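Section 4. Setting Up a Level in Clakero

Read this section before your first session as Referee. It assumes you have already copied the key from the August rules update onto your graph paper.

4.1 Numbering the rooms

1. Start at the entrance stairs and give the first room the number 100.
2. Number the rest in the order a party would reach them.
3. Mark secret doors with an S. Don't draw them on the players' copy.

Note: Corridors are not numbered unless they hold a trap or a fixed encounter.

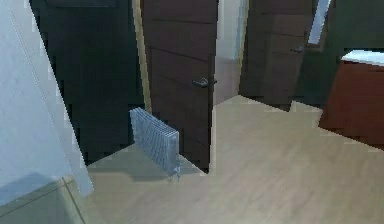
Fig. 4-1. White wall and dark brown door panel.

4.2 Doors and searches

1. Roll one die for each closed door. On a 1 the door is stuck.
2. A stuck door takes one turn to force. Check for wandering monsters once it opens.
3. Searching a ten-foot length of wall takes one full turn.

Caution: Do not let two characters force the same door in the same turn. The noise rule in Table 9 does not cover it.
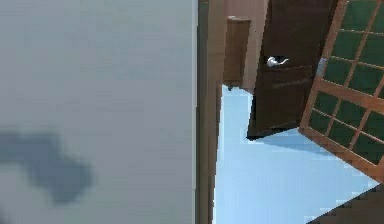
Fig. 4-2. Gray surface beside a narrow brown strip.

4.3 Stocking the level

1. Place the Basau Gate first. Every other encounter is measured from it.
2. Divide 505 treasure points among the rooms. No room may hold more than 169.
3. Put at least one clue to the Ruangrit cult on every level below the third.
4. Leave a third of the rooms without monsters.
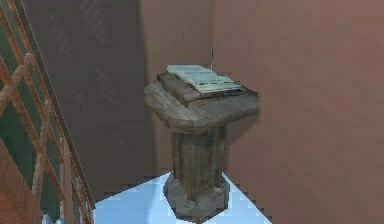
Fig. 4-3. Wooden lectern in a room corner.

4.4 Books and scrolls

1. Write the full text of any readable item on a separate card before play.
2. Hand the card over only when a character spends a turn reading.
3. If the reader fails the language roll, keep the card and mark it with the date.

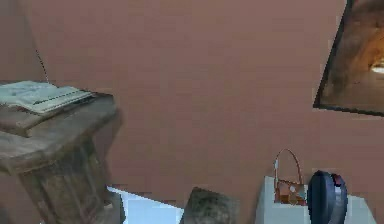 4. A second character may try the same card on the next turn, with a penalty of one.
5. Cards from the Aritz set are used once and then removed. Entry 274 is the exception and goes back in the deck.

Note: The card rules were written by Karthik Wijesinghe and revised by Tahsin Bepari. Where they differ from the first printing, use the ones given in this section.

Clakero Referee's Manual | Last updated December 10, 2019 | Contact | Back to top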